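## 4. Preparing the Bench Surface

Complete this section before you mount the Rallix label printer or run any power cables. Leveling and cleaning take less time on a bare bench.

### 4.1 Check the bench

1. Place the bench in its final position. Leave 659 mm between the rear edge and the wall so the rear panel can be opened.
2. Lock both front casters.
3. Set a level along the long side of the bench, then across it. Turn the leveling feet until both readings are centered.
4. Press down on each corner. If the bench rocks, loosen the lock nut on the nearest foot, adjust, and retighten.

**Note:** Benches shipped before June use the older foot with a 38 mm plate. The adjustment is the same, but the lock nut is above the plate.

### 4.2 Fit the cover board

The Larkance cover board lies on top of the bench without fasteners. Part 401 is the standard board. Part 869 is the deep board and fits only the wide bench.

1. Wipe the bench top with a dry cloth. Remove any grit — it will mark the underside of the board.
2. Lower the board from the rear edge forward. Two people are needed for part 869.
3. Line up the near edge of the board with the front of the bench.
4. Peel the shipping film from one corner and pull it back at a low angle.

**CAUTION:** Do not use a blade to lift the film. Cuts in the surface cannot be repaired and are not covered by the Serncombe warranty.

### 4.3 Clean the surface

1. Mix one capful of Shemweta cleaner into a bucket of warm water.
2. Wipe in straight passes, overlapping each pass by half the width of the cloth.
3. Rinse with clean water and dry.
4. Look across the board at a low angle. Repeat step 2 on any smudges.

**CAUTION:** Keep liquids away from connectors. Unplug all equipment on the bench before cleaning.

### 4.4 Place small electrical parts

1. Set each part down flat. Do not drag it.
2. Lay the cable in a loose curve. Do not fold it back sharply at the plug or where it enters the housing.
3. Keep cables clear of the front edge, where they can catch on sleeves.
4. Leave the parts unpowered until you finish Section 5.

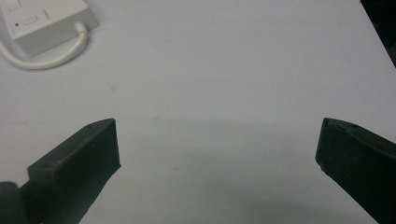
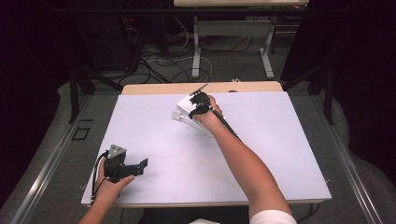

*Figures 4-1 and 4-2. White surface with a small white part and its cable.*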